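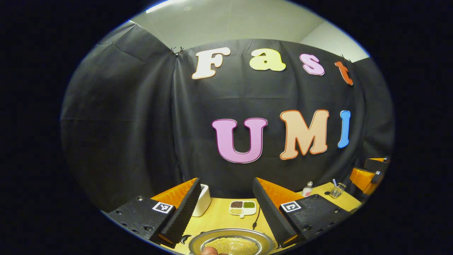 Kirkard Stage Drape, Black

Home > Drapes and Curtains > Plain Backdrops

A large piece of black cloth. We have tried to make it sound more exciting over the years and customers keep ringing up to ask if it is, in fact, a large piece of black cloth. It is.

The Kirkard is our best seller to schools, village halls and people who have agreed to host a quiz. It hides radiators, stacked chairs and whatever your hall committee painted in May. It comes hemmed on all four sides, with ties along the top and a drawstring bag that will hold it exactly once, on the day you open it.

Fabric: brushed polyester, matt on one side and slightly less matt on the other. Hang it matt side out. If you can't tell which is which, neither can your audience.
Colour: black. We are asked for "warm black" now and then. Please see Ostix Brown.
Care: cool wash, hang to dry. Iron it if you like – Adel Helmy in our workroom did one end to end and has asked not to do another.
Clips: sold separately, in bags of 10.
Guarantee: 7 years on seams and ties. Candle wax, glitter and goats are excluded, the last following a nativity.

Delivery is free in mainland Britain and takes up to 10 working days. Couriers will leave it with a neighbour, who will assume it is a tent.

Will it fit my rail?
The ties go round most rails, pipes and beams. For the Zulteo track you need the hooked version, listed separately and priced as though the hooks were jewellery.

Is it see-through?
Only with a strong light behind it. Turn off the kitchen.

Customer reviews

"Does what it says. Arrived with a crease down the middle that has outlived two pantomimes." Francine Dhillon

"Bought for my daughter's puppet show. Husband now uses it to cover the boat. Four stars as I would like it back." Hajar Slaoui

"Very black." Mervin Lévesque

Trade orders and odd sizes: ask for Tarek in the office, mornings only.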